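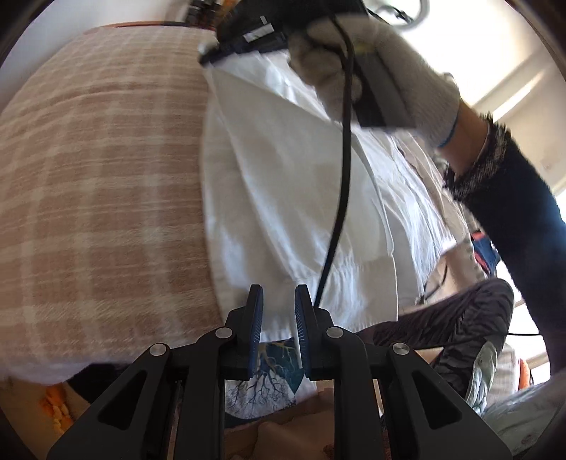 Steaming a White Shirt or Pillowcase Without an Ironing Board

I gave up my ironing board in July and I have not missed it once! A small handheld steamer, a big firm cushion and a decent glove will get you through nearly everything in the white pile, and the whole setup goes back in a drawer when you're done. It works for shirts, pillowcases, napkins, even the odd curtain tie.

What you need

A handheld steamer or a small travel iron with a steam setting
A large, well-stuffed cushion with a washable cotton cover
A heat-resistant glove
An old white towel
Water (I use distilled, but check what your steamer's booklet says)

About the cushion: it wants to be plump. A rounded surface holds the cloth out for you, so you can work on a patch about the size of your hand and then slide the fabric along. Check the care tag on the cover first. Cotton is usually fine, but fleece and anything fuzzy can go flat or shiny under steam, so lay the towel over it before you start. The towel is also a good idea if your cover is a dark color that might bleed onto damp white cloth.

Set up

1. Fill the tank to the line and no higher. Overfilled steamers spit.

2. Plug in close by and let the cord hang clear of your feet. A cord lying over the fabric is okay between passes, but move it before the hot head comes near.

3. Give it the full warm-up time, then hold the head over the sink or the towel and let out a few bursts. The first puff nearly always brings drips with it, and you want those anywhere but on your shirt.

4. Put the glove on. I wear one on each hand now, after Samer Smadi at our sewing night showed me how much easier it is to pull the cloth tight when you aren't worried about your fingertips. Make sure it's rated for heat, and take it off if it gets damp – wet knit lets steam straight through.

Work from the top down

Drape the cloth over the cushion and let its own weight do some of the pulling. Smooth it with your free hand, press the head lightly against the fabric, and move slowly downward. Slower than you think! Count to 3 for each patch of a cotton pillowcase, a bit less for a thin shirt.

Diagonal creases are the stubborn ones. Tug gently along the straight grain, up and down or side to side, and never along the crease itself or you'll stretch it out of shape.

Do hems last. There are several layers in there, so steam the inside first, pull the hem flat, then go over the outside. If it's still puckered, 2 more passes will usually do it.

For collars, lay the collar flat on the towel and go from the points in toward the middle. For button bands, work from the back so the buttons sink into the cushion. It's so satisfying.

Let it cool

Leave the cloth alone for a few minutes before you fold it. Warm, slightly damp cotton picks up new wrinkles right away. I hang shirts on the door and lay pillowcases over a chair back.

Unplug the steamer, let it cool completely, and empty the tank. Ruba Nassar asked me whether she could leave water in hers between uses. I wouldn't – mine started leaving little tan specks on everything until I cleaned it out with the descaler the manual recommends.

Linen takes the same steps, but start with it a little damp.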